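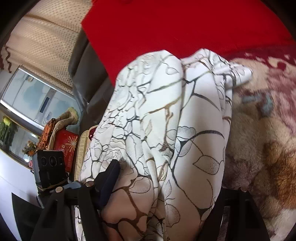
Figure 3. Printed cloth gathered between two gripper fingers.

4.2 Frame pacing on integrated graphics

The most exciting result came from memory, and it surprised us! We ran the Nekwood scene on the Pettigrew test machine, first with one stick of RAM and then with two matched sticks at 3,000 MHz. Average frame rates rose nicely, but the real treat was how even the frames became. Over 300 seconds of play, long stalls fell from 100 to 7, and the camera pans that used to stutter felt smooth to everyone who tried them.

Floltetti, our second scene, gained less. It leans on the processor (lots of moving characters, very simple lighting), so faster access to shared memory has less to offer. We still saw steadier menus and quicker loading between areas. Dromumell, with its heavy fog and large textures, sat between the two, and we return to it in Section 4.3.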